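Dolis Walking Guide for Hidwood
Section 4: Setting up your first walk
Last revised 09/11/2020

By now you should have the Dolis app on your phone and your booking code from the Provier desk (or the email, if you booked from home). Make yourself a cuppa before you start. The setup isn't hard, but the download can dawdle, and it's much nicer to do it the evening before than standing on a street corner in the wind with everyone waiting on you.

Before you begin
You'll need about 300 MB of free space, a phone charged to at least 80 per cent, and your own earphones. The maps work without a signal once they're saved.

1. Open Dolis and tap New Walk. Type in your booking code, capitals and all.

2. Choose your town. For Hidwood you'll be offered the Harbour Walk, the Painters' Walk and the Kröger Walk, named after the architect who laid out the copied quarter on the hill. If it's your first visit, start with the harbour - the later walks keep referring back to it.

3. Pick your language and your pace. Unhurried adds longer pauses at the lookouts and suits families, keen photographers and anyone with a crook knee.

4. Tap Save to Phone and leave the screen on until the green tick appears.

Note: If the bar stops moving, leave it be for a few minutes. Closing the app sends you right back to the beginning, and I speak from experience there.
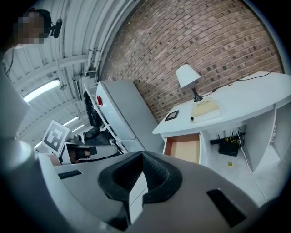 Frauke Rieger: We picked Unhurried for the Painters' Walk and still had to hit pause at the chapel steps. Is there any way to slow down just one stop? My mum wanted to read every plaque.

There is, Frauke, and thank you for asking, as it ought to have been in the last version. Press and hold the name of the stop, choose Stay Longer, and the next part of the story will wait until you tap Continue. You can do this at as many stops as you like.

5. Go to Sound Check and play the short welcome from Lowri Ellis, who narrates all the Hidwood walks. Set the volume so you can hear her clearly and still hear a bicycle coming up behind you.

6. Switch on Location and choose While Using. Stories will then start by themselves as you come near each stop. If you'd sooner start them by hand, choose Manual and look for the blue numbers on the map.

Caution: The lane below the old net lofts is shared with delivery vans. Please take out one earphone between stops 3 and 4, and keep little ones on the wall side.

Caution: The cliff path closes in January and after heavy rain. The app doesn't know about closures, so do follow the signs at the gate even if the map tells you to carry on.

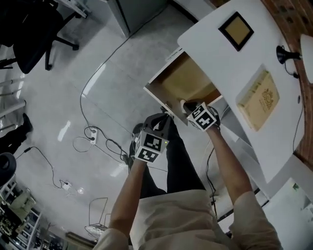
Figure 2. Desk with the drawer open and lamp at right.

7. Tap Ready. Your walk now sits on the home screen and stays there until you remove it, so you're welcome to split it over a couple of days.

Walking with a group
One booking code covers one phone. For a group, ask Provier for a shared code, then have everyone tap Join before you set off. Whoever joined first controls play and pause for the lot of you, so choose that person with a little care!

If a story starts at the wrong stop, tap its number on the map, then tap Restart Here. Trouble with codes and refunds is covered in Section 7.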